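Subject: Re: [Prisovdale-Home] Folding on the bed vs. folding on a table
Date: 31st July

On the Prisovdale household list, a member wrote:

> I've switched to the Clarker fold for everything and I'm not going back.
> You spread the shirt on the bed, bring the sleeves in, fold up from the
> hem, and it stands up in the drawer by itself. The bed is the best
> surface in the house for this because it's big and it's soft. I did
> 40 pieces last night and I was done before the kettle was. Anyone still
> folding on a table is making work for themselves.

I'd like to see that kettle.

I've read the Clarker pages, and I've read the long thread from last August where everybody agreed with everybody. I still don't buy the part about the bed. Big, yes. Soft is the problem. You press a crease into a shirt and the mattress gives, so half the press goes into the bedding. On a table the crease stays where you put it. I've tried both, with the same basket of laundry, and the table pile was the one that still looked like a pile the next morning.

Then there's what else is on the bed. A table you clear before you start. A bed comes with pillows, and people fold around them, and small stuff gets set down on top and forgotten until bedtime.
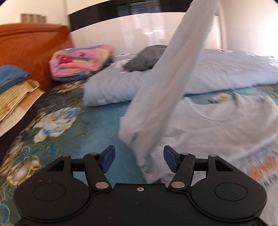

Light blue garment lifted and blurred, T-shirt with the orange print still lying flat.

Look at the pillow behind all that and the dark gray thing sitting on it. Sock? Little cloth? I can't tell, and I bet it would be the last thing to get put away at my house. There's a white cord lying over the T-shirt too. Move that stuff first and you lose the head start the bed was supposed to give you.

As for "it stands up in the drawer by itself," mine do, if the drawer is full. Take out two shirts and the rest lean over like they've had a long day. The Bajwa drawer dividers that get recommended here every few months help some, but then you've bought plastic to make a free method work. I have one set. I use it for batteries.

Long sleeves are where I really part ways with the original post. The Clarker instructions give them one line, "bring the sleeves in," and that line is doing a lot of lifting. In which direction? Straight across, or down along the side? If you go straight across, both sleeves end up stacked in the middle and you get a lump right where the next fold goes. I lay mine down along the body, and I take hold of the cuff to do it, same as with the pale blue-gray shirt here, because if you grab higher up the cuff flops off wherever it likes. Neckline facing away from you also seems right to me, and I'll give the bed people that much. The scooped kind never lies quite flat anyway. One side of the band pokes up in a point and you can smooth it all day.
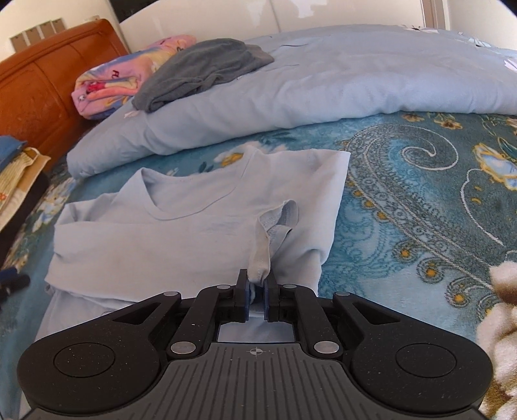 What I'd want from anybody claiming a fold is faster is a fair count, on a normal load. Our last big wash after the Rarnusthorpe trip came to 147 pieces, counting socks, and I would have paid good money to see someone stand those up in a drawer. It's the awkward ones that eat the time, too. A plain tee goes quickly by any method you like, but with a long-sleeved shirt only partly folded, one cuff in your grip and the wide neck still spread open, you've got a good bit left to do whatever the method is called.

So, two questions for the original poster. Were there any long sleeves in those 40? And did you time it, or did it just feel quick?

I'll try the bed again for a week if somebody else will try a table. Bath towel underneath if you're worried about the finish.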